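Brevcombe to Offer Grants for Kitchen Repairs in Older Homes

11 September 2024

BREVCOMBE – Homeowners in Brevcombe will be able to apply for help with kitchen repairs this winter after the town council approved a two-year grant program.

The program will pay 60 percent of the cost of approved work in homes built at least 65 years ago. Owners must live in the home and must have lived there for two years before applying. Rental units are not covered.

Applications open in February at the town housing office on Kallmont Street. Forms will also be kept at the Bunircombe branch library.

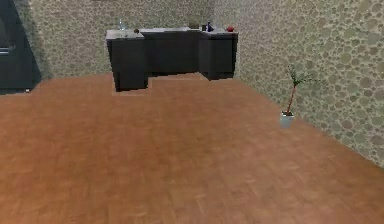
A computer rendering of a room with a wood floor and a dark kitchen counter unit on the far side.

Housing officer Getsemaní Cortés said the town gets more calls over the winter about kitchens than about any other room. Most involve old pipes under the sink, worn wiring or floors that have gone soft near an outside wall.

"People put it off until there's water on the floor," Cortés said. "Then it costs them twice as much and they can't cook for a month."

The grants cover plumbing, wiring, floor repair, and the replacement of damaged cabinets and counters. Appliances are excluded, along with painting and wallpaper. Work that has already started when an application is filed will not qualify.

Applicants need to send in proof of ownership, a recent tax bill and a written estimate from a licensed contractor. The housing office will inspect each home before approving the work and again once it is finished. Payment goes to the contractor after the second visit.

Council members spent much of the meeting on which neighborhoods should be included. An early draft limited the program to Brevcombe itself. The final version adds Bunircombe, where many of the houses near the old rail yard have never had their wiring replaced. 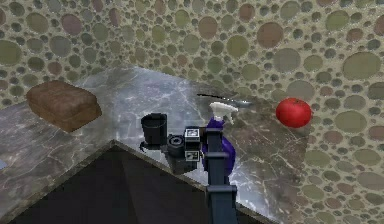
A request to include the Villalobos tract was turned down. That area lies outside the town line – although its residents buy their water from Brevcombe – and the council's lawyer said town money could not be spent there. Several residents asked the council to take up the matter with the county.

The housing office expects to answer each application within six weeks. Homes with no working kitchen sink or with a known electrical hazard will be moved to the front of the line.

Owners with questions can visit the housing office during regular hours. Staff will help fill out the forms at no charge.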